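Small Firms Should Label Everything

I kept the supply room at Jemstead for 2 years, and most of the time I lost there went to looking for things. The tools were on the shelves. The trouble was that only one or two people knew which shelf.

A label fixes this for very little money. It should say what the item is and where it goes back. Our list had 729 entries when I left, and a new hire could find any of them on the first morning without asking.

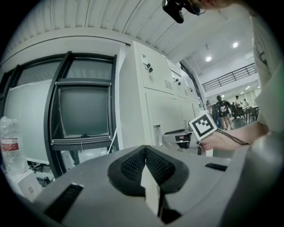
A printed black pattern on a white square card, held in one hand.

Codes and patterns are fine for scanners, but I would still print plain words next to them. People read words faster than they pull out a phone, and words still work when the network is down.

Lejla Stojanovska, my manager at the time, thought labeling was busywork and that good staff remember. Good staff also get sick, take February off and find better jobs. When they go, the memory goes with them -- and the rest of us open drawers.

Start with the shelf people complain about most. Use large type. Put one person in charge of the wording, or you will end up with three names for the same box of screws.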